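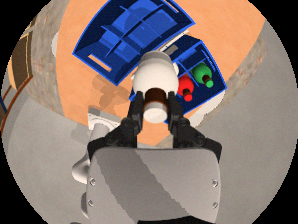 The Night Ferry to Ernis

Posted 18 March 2019

Missed the six o'clock. Of course I did. Ran the whole length of the quay at Fillach with the bag banging on my hip and the cat basket held out in front of me like a tray of drinks, and the ramp went up when I was still by the bollards. A man in a yellow jacket shook his head. Next one's ten, he said. If it goes.

If it goes. Wind getting up already. Flags on the harbour office standing straight out.

So I sat in the waiting room. Green benches, a heater that clicked, a machine that sold soup. The cat had stopped crying by then. She'd cried all the way from Nustier, two buses and a lift from a woman with a van full of onions, and now she just looked at me through the wicker. One eye. Then the other eye.

She wasn't my cat. I should say that. She was my mother's cat, and my mother was on Ernis, in the house, and hadn't spoken to me for 17 years. The cat had been at my aunt's because of the roof. Something about the roof coming in, in January, and my mother moving into the one dry room and sending everything else away. Plates, coats, the cat. My aunt got the cat. Then my aunt got a cough and then a worse cough, and rang me from the hospital and said it's got to go home, the roof's done, you'll have to take it.

I said post it.

She didn't laugh. She said there's one boat on a weekday and two if the weather's kind, and write it down. I wrote it down. Still missed it.

Soup was tomato. I think it was tomato. Burnt my tongue and sat there with my mouth open. An old couple opposite were sharing an orange, her peeling, him holding out his hand for the bits of peel and putting them in his pocket. Not a word between them. I watched that for ages. My father used to do that, the pocket thing. You'd go to hang his coat up and find half a lunch in there.

By half eight there was rain on the glass. The man in the yellow jacket came in and stood with his back to the heater and we all looked at him.

She'll go, he said. Might be lumpy.

The cat put one paw through the gap in the lid. I held it. Just the pads, two fingers. She let me.

I'd rehearsed it, on the buses. What I'd say at the door. Had a good one by the second bus, something short, no blame in it. By the onion van I'd lost the middle. By the waiting room I had hello and the cat's name and that was all, and I wasn't even sure of the cat's name, my aunt called it Madam and my mother would never have called anything Madam.

Ten to ten, they let us on. The boat was called the Sarmiento and she was smaller than I remembered, or I was bigger. Same smell though. Diesel and wet rope and somebodys chips. 26 seats below and I took the one by the stairs because that's where we always sat, her and me, when I was small. She used to put her hand flat on my back when the boat tipped. Didn't say anything. Just the hand.
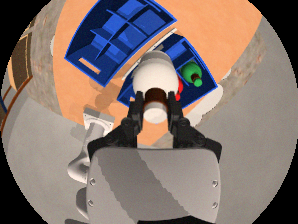
Lumpy was right. We cleared the wall and the whole floor went sideways and a flask rolled past my feet and then rolled back again. The old man picked it up on its third go. His wife had her eyes shut. I had both arms round the basket and my chin on the lid and I was talking to the cat, I don't know what about. The roof. The onions. How the seats used to be red.

Then I was telling it the rest. What I'd said to my mother in the kitchen, the day after the funeral, about her not crying. What she'd said back. How I'd gone down to the first boat with no breakfast and thought, she'll ring. And she'd have been up there thinking the same, I suppose, same phone, same silence. 365 days goes by and you think well, that's a year, it's too late to do it casually now. You'd need a reason. And then the next year you'd need a bigger one.

Cat went to sleep. Fair enough.

An hour and a bit. Then the engine dropped and I felt us come round behind the point, and the floor lay down flat, and everyone started doing up their coats. I looked out and couldn't see a thing. Black, rain, one light on the jetty swinging about.

I was last off. Legs gone. The boy on the ropes took the basket from me without asking and carried it down and set it on the dry bit under the shelter, and then went back up for the mail. The old couple were already in a car. Doors, headlamps, gone up the hill.

It's two miles to the house. I'd planned on that. Two miles in the dark with my short speech, time to find the middle again. I got the bag on my shoulder. Bent down for the basket.

There was someone on the bench in the shelter.

Big coat, man's coat. I knew the coat. Wellingtons, and a torch in her lap, switched off, saving it. She looked very small in there. Hair all white and I hadn't thought of that, stupid, of course it would be.

You'll have missed the six, she said.

I said yes.

I came down for the six, she said.

So she'd sat there. All that time, in that wind, on that bench. I did try to say something. Had my mouth open, tongue still sore from the soup, and nothing whatever in it. She wasn't looking at me anyway, she'd got the lid up an inch and her fingers in, and the cat was making a noise I hadn't heard out of it all day, like a small engine.

Hello, Biscuit, she said. Hello, you.

Biscuit. Well I'd never have got that.

She shut the lid and did the strap up, and tried to stand, and her knees were stiff from the cold so it took two goes. I put my hand on her back. Flat, between the shoulders. It was soaked, that coat, right thruogh.

She went quite still. Then she turned on the torch and handed it to me.

You go in front, she said. The road's bad by the chapel. They never did mend it.

So I went in front, holding the light out to the side so she'd have some of it. We were past the chapel before she asked if I'd eaten.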